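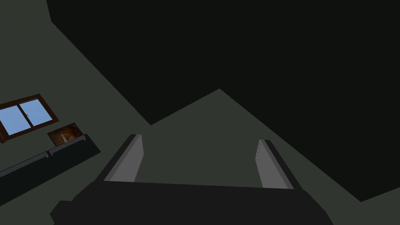 ## 4. Setting up your sourdough starter box

Okay, you've got the box out of its packaging and you've read the bit about washing the jar (if you skipped that, go back, I'll wait). This section gets you from an empty Orkotness proofing box to a starter that's sitting at a steady temperature. It took me most of a Saturday the first time, mostly from fiddling with the dial when I should have left it alone!

You'll need the box, the jar with its loose lid, the little probe thermometer, a kitchen scale, whole wheat flour and water. Tap water is fine in most towns. Hongmei Tang, who tested these instructions on her own counter, lets hers stand overnight because her water smells like a swimming pool, and her starter seems happy with that.

### 4.1 Find a spot

1. Pick a shelf or counter that's level and out of direct sun. A sunny sill sounds cozy, but the box can only heat. It has no way of cooling itself down.
2. Leave a hand's width of space behind it for the vent.
3. Run the cord where you won't catch it with your elbow. (Ask me how I know.) 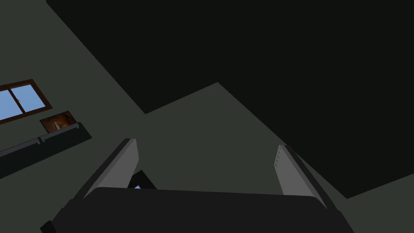

The other thing to think about is drafts. My old kitchen had one corner where the box clicked on and off all night in January, and moving it two feet over fixed the whole thing. If yours is clicking constantly, try a new spot before you start blaming the thermostat.

> **Caution:** Don't put the box on top of a fridge, a stove or anything else that gets warm by itself. The base needs to stay at room temperature or the reading will be off.

### 4.2 First warm-up

4. Plug the box in with nothing inside and set the dial to 2. The light goes orange.
5. Put the probe through the rubber plug on the side, so the tip hangs free and isn't touching the wall.
6. Close the lid and walk away for 60 minutes. Really walk away, every peek lets the heat out.
7. Read the thermometer. You're after something between 75 and 80°F. If it's low, nudge the dial up by one small mark and give it another half hour. If it's high, nudge it down and do the same.

There may be a faint warm-plastic smell the first time. Mine was gone by the next day. If it's strong, or you see any smoke, pull the plug and write to the shop.

### 4.3 Mix and load

8. Set the empty jar on the scale and write down what it weighs, in marker, on the bottom. You'll thank yourself in a week when you want to know how much starter is in there.
9. Add equal weights of flour and water. The big Gaete jar holds up to 300 grams of the mix with room to rise; any more and you'll be scraping it off the heater plate.
10. Stir until there's no dry flour hiding in the corners. A chopstick works better than a spoon.
11. Rest the lid on top. Don't screw it down!
12. Snap a rubber band around the jar at the level of the mix, then put the jar in the middle of the rack.

> **Note:** Pieter Engelbrecht wrote in to ask if he could use the clamp lid from his pickle jar. Please don't. The gas has to get out somehow, and a sealed jar can crack.

### 4.4 The first few days

Once a day, take out half the starter and stir in fresh flour and water, equal weights again. Any time of day is fine, so pick one you'll remember. I do mine while the coffee's brewing.

You might get a big burst of bubbles on day two and then nothing at all on days three and four. That's normal, and it's when most people give up and toss it, so hang in there and keep feeding. Gray liquid on top only means it's hungry, and you can pour it off or stir it in. Pink or orange streaks, or fuzzy mold, mean the whole batch goes in the trash and the jar gets a hot wash before you start over.

When the mix doubles past the rubber band within eight hours of a feeding, two days in a row, you're ready to bake. Turn the dial down to 1 if you plan to keep it on the counter, or unplug the box and move the jar to the fridge, where it'll need a feeding once a week. The bread recipes start in section 6, and section 5 covers cleaning the rack.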